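We use cookies to remember your settings. By staying on this site you agree to this. [OK]

Your planner is fine. Go look at your clocks.

Sep 25, 2018

I have a gripe, and it's about where we spend our time when we write software for robots with two arms.
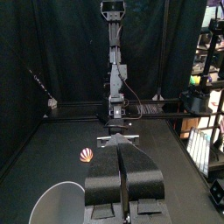

We all love the planner. I love the planner! I spent most of August tuning ours at Otus (smoother paths, nicer elbows, the works), and the handoffs between the arms still went wrong more often than I'd like to admit in public. Then I finally plotted the timestamps, and the left wrist camera was running 61 milliseconds behind the joint readings. So the left arm was reaching for where things used to be, very gracefully.

Fixing it took 2 days and not one line of planning code. We stamp every message at the source now, and the controller won't act on a picture more than 100 milliseconds old. It just waits. Some folks hate that, because a robot that pauses looks dumb in a demo, but I'd take the pause over a confident grab at thin air any day of the week.

And please, log everything in one file with one clock. I've used Nillix for replay and it's good, but no viewer can line up data that was never lined up to begin with. New people always want to start with the clever stuff (so did I), and I'd much sooner hand them a plot of message delays and let them be bored for an afternoon.

Recent posts
- Badport, one year later
- Why I quit writing my own config parser
- The Dimaculangan filter, in plain words
- Is 60 frames a second worth it?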